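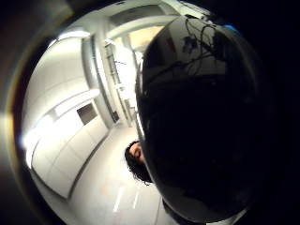
Benedikt Hauser

Media Law and Practice
Notes for Unit 7: Paid First-Person Stories and the Anonymous Source

Reading before class: the Gesora contract (course folder) and the two Pluren columns from April. Bring the contract on paper.

1. Terms

A first-person story is a piece in which the subject tells her or his own private history, under a real name or a pen name. A paid first-person story is one where the subject receives money from the publisher or from an agency. The text is usually written by a staff reporter from a recorded interview. In these notes the subject is called the teller and the staff reporter is called the writer. The byline may show either of them, or both.

A read-back is a reading of the finished text to the teller before it is printed. It covers the body text only, unless the contract says more. Headlines, captions and the short lines under the headline are written on the desk, often after the read-back has taken place.

2. How the money moves

Three arrangements are common. Under a flat fee, the teller is paid one sum when the piece runs. Under a kill fee clause, a smaller sum is paid if the piece is dropped. Under an agency split, the agency sells the story and keeps a share.

The Gesora contract is an agency split. The magazine paid 400 dollars for the piece and the teller received 125. Note clause 7, which lets the agency resell the material "in any form" without a further fee. The teller in the Gesora case had signed for one magazine feature. The same quotes later ran in the daily paper Pivari under a different headline, and no second payment was due.

Students often ask whether payment makes a story less reliable. The point to establish is what the payment was for. A fee tied to the amount of sexual or family detail gives the teller a reason to add detail. A fee fixed before the interview does so to a lesser degree. Record which of the two applies when you write up a case.

3. Pen names

A pen name protects the teller only as far as the surrounding facts allow. Readers who know the teller will work from job, town, age, number of children and the dates of events. Changing the name and leaving the rest gives little cover.

In the Sarmiento case the teller wrote a blog under a pen name and agreed to speak to a reporter on the same terms. The printed piece kept the pen name but gave her former employer and the street where she had rented an office. A rival blogger put the two together within a day. The paper argued that it had kept its promise, as the promise concerned the name. The dispute was settled and there is no ruling to cite.

Working rule for the course: a promise of anonymity should state in writing which facts will be left out or changed, and who will check.

4. When one teller writes about another

The Pluren columns are by two women with the same former line of work. The first describes her own life and makes general claims about others in the trade. The second replies, and quotes private messages from the first. Separate the following questions when you read them.

Does the general claim refer to a group small enough for a member to be identified?
Is the reply fair comment on a published view, or does it bring in private facts?
Who owns the messages, and was there any expectation that they would stay private?
Did the desk contact the first writer before running the second column?

The fourth question is one of practice, and most house codes deal with it under right of reply. A reply does not need to be given equal length. It does need to be offered at a point when it can still affect the text.

5. Children and other family members

The teller can consent for herself. Her consent does not cover a partner, a parent or a child who appears in the story. A child's school, first name and routine should be left out even where the teller supplies them freely. Comments below the online version count as part of the publication once the desk has been told about them, and almost every code we read now says so.

6. Written work

Mark up the Gesora contract and rewrite clause 7 so that it covers a single use. Add a read-back clause that includes the headline. One page, due Sun 10 August by e-mail. Late work is accepted only if arranged before that date.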